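Rate the Strip by What Gets Plugged Into It

By Delyth Harries

July 1, 2018

Most households own more power strips than they own power tools, and most of those strips were bought in a hurry. The purchase is made on two figures: the number of outlets and the length of the cord. Neither figure says much about whether the strip suits the load. I want to argue for a change in labeling that would cost manufacturers very little, and for a change in how rooms are wired that would cost builders somewhat more.

The label first. A typical strip carries a maximum current, a voltage, and sometimes a wattage, molded into the underside in letters the same color as the plastic. The information is correct. It is also facing the floor for the whole working life of the product. A person who wants to add a space heater to a strip already feeding a computer and a lamp would have to unplug everything, turn the strip over, find a flashlight, and then do arithmetic using the rating plates of three appliances. I have worked in building maintenance for a long time and have never met a tenant who did this.

The arithmetic is not difficult. Appliances that make heat draw a great deal, and appliances that move information draw very little. A phone charger and a toaster both occupy one outlet, and the outlet count treats them as equals. A strip with 8 outlets therefore invites 8 devices, and the buyer reasonably assumes that 8 of anything will do.

My proposal is that the rating be printed on the top face, in contrasting ink, in watts, with one line beneath it: no heaters, kettles, or irons. Watts are what appliances advertise. A hair dryer box says how many watts it uses. The same unit on both products makes comparison possible without conversion.
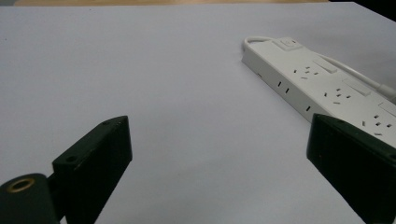 A white power strip on a pale tabletop.

Amirhossein Zamani, who inspected rental units with me for two years, objects that people ignore printed warnings. He is right about long ones. The warning sheets packed with small appliances run to a full page, and the one sentence that matters is set in the same type as the advice not to swallow the packaging. A single line on the face of the product is a different case. People do read the numbers on a microwave.

Surge protection is a separate matter and is routinely confused with load capacity. A surge protector is rated in joules, which describes how much transient energy its components can absorb before they wear out. A strip marked 700 joules is not able to carry a larger heater than a strip marked 522. The two figures belong to different questions. I have seen the joule rating printed large on the front of a package and the current rating printed small on the back, and I consider this arrangement worse than printing neither.

The joule figure also declines with use. Each surge consumes part of the component, and a small indicator lamp is often the only sign that any protection remains. Many strips continue to supply power normally after the protective part has failed. I would require such strips to shut off at that point. Hidayah Sembiring has argued to me that this would cut power to equipment people depend on, and for medical devices I accept the exception. For a television I do not.

As for the wiring, the power strip is mostly evidence of a room with too few outlets. Older apartments commonly have one duplex outlet per wall, placed where a floor lamp stood decades ago. The tenant supplies the rest with strips and extension cords — sometimes a strip plugged into another strip, an arrangement that puts the combined load on the first cord. When a kitchen or bedroom is opened up for renovation, adding outlets is cheap relative to everything else on the invoice. Once the wall is closed again the same work costs several times as much and rarely gets done.

Owners tell me tenants have never asked for more outlets. Tenants do not ask because they have already bought a strip. I would count the strips in a unit at each turnover and treat the count as a maintenance finding, in the same column as a dripping faucet. In the building I look after now we began doing this in March. The form has one extra box on it, between smoke detectors and window locks, and filling it in takes less time than checking the windows.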